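Kerslake sim tracker
Ticket: Grasp labels disagree with replay on cluttered scenes
Opened by: Cauã Tavares
Assigned to: Solange Assunção
Status: Fix merged, one check open

Report
I replayed 686 stored grasps from the Plustby set and only 487 came out with the same label. The generator says "held", the replay says "dropped". Single-object scenes match perfectly, so it's something about clutter.

Reply, Solange
Great catch, and a fun one! Could you rerun with object poses logged at every physics step? I suspect the settling phase.

Reply, Cauã
Done. Objects are still creeping when the arm starts its approach (tiny motions, but they add up when things are stacked). The generator waits a fixed 200 steps and then goes, whatever is moving.

Change tried, 29th December
Swapped the fixed wait for a velocity threshold on every object, and saved the full state right before the approach. Replay now loads that state and skips the drop.

Result
621 of the same 686 now match. I'm really happy with this! It's the biggest jump we've had from a single change, and the method stays simple enough to explain in two lines of the paper. The scene I've been using for spot checks has a sneaker with a long metal tool lying across it, and the purple object in the Franka's gripper is right by the end of the tool.
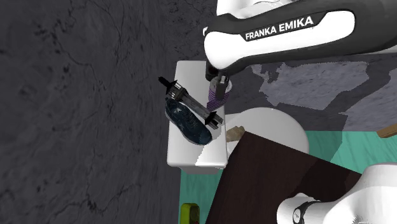

Still open
Contact between the held object and its neighbors during the lift. Solange wants those cases tagged separately before we regenerate labels. I'll start on the tagging script next.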